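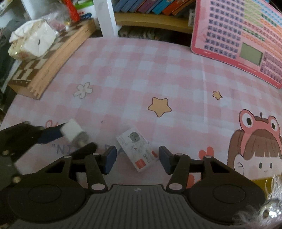 Sudheer Venkataraman wrote back on the first draft that a pair of grippers built at a kitchen table will always drift apart, one from the other, and that we should report the drift before we reported anything else. We have followed his advice. This section covers the build, the matching of the two units, and the wear we saw over the test period. The task results are in Section 6.

5.2 Building and matching the two grippers

Both grippers were assembled in a shared apartment with hand tools and one borrowed drill press. No part of the work was done in a lab. The design follows the Trelance linkage described in Section 3, with two fingers driven from a common base so that they close toward the same center line. Each finger ends in a replaceable pad. The camera is fixed to the tool and looks out over the fingers, so both pads stay in view through the whole stroke (Figure 7).

The first unit took much longer to build than the second. Most of that time went into the joints. When the pins were tight enough to remove side play, the linkage would not open fully under its return spring. When they were loose enough to open freely, the two pads met at an angle. We settled on a slightly loose fit and a thin washer on the inner face of each joint. The second unit was built to the same fit from the start and needed only one round of adjustment.

Matching was done by eye and with a feeler gauge. We closed each gripper on the gauge, wrote down the gap at the top and bottom of the pads, and changed washers until the two units agreed. We then repeated the check after moving each gripper through its full stroke by hand. A load of 700 grams was hung from the closed fingers of each unit overnight. Unit A held its setting. Unit B opened slightly at the tip and was given new pins on one side.

Figure 7. Both grippers in use at the home table. The left unit is holding a white cube and is blurred by motion. A small white package lies between the fingertips of the near unit.

5.3 Work surface and objects

We did not clear the room for testing or build a separate bench. The table had its usual cloth on it, pink and white gingham with cartoon prints, and household things stayed along the back. A patterned cloth makes it harder to separate a small pale object from what is under it, and we wanted to know how much harder. Plain-surface trials were run on the same table with the cloth removed.

The objects were small and light. A few were cubes, and the rest were packaged goods of the kind found in a desk drawer. Flat boxes lying on their broad face were the hardest to pick up. The pads have to come down close to the table on both sides, and a soft cloth tends to bunch between them before they reach the box. Tilting the tool by a few degrees helped, but it also moved the object toward the edge of the camera view.

Two-handed trials added a second difficulty. The gripper that was already carrying something often passed in front of the other camera. Trinidad Iturra handled most of these trials and got into the habit of waiting at the side until the second gripper had settled. We left this up to the person holding the tools and did not write it into the protocol.

5.4 Drift and wear

We ran 486 trials with the matched pair. In 46 of them the object was dropped or never left the table. Failures were more common late in the test period, and when we repeated the gauge check we found that Unit B had opened again at the tip. The drift came back after seven sessions. New pins fixed it a second time, but we have no reason to think the repair is permanent.

Pad wear was smaller than expected. The surface of the pads became smoother, and we cleaned them with soapy water between sessions. Cleaning restored some grip. We did not measure how much.

Anyone repeating the build should buy the pins in one batch. Ours came from two orders, one placed in March and one later, and they did not fit the same way. The mounting plate from Barrientos can be replaced by any flat plate of equal thickness.

46 shares | 3 comments

Tadeo Sosa
Did you try bushings in the joints in place of washers? I had the same opening at the tip on a single gripper and bushings cured it, though the stroke got a bit stiff.

Constanza Daza
We have a set on order. I would like to run the overnight load again before saying anything about them.

Mohsin Marwat
Please post the gauge readings for both units, including the bad ones from B. The text gives the load but not the gap.

Last updated September 2019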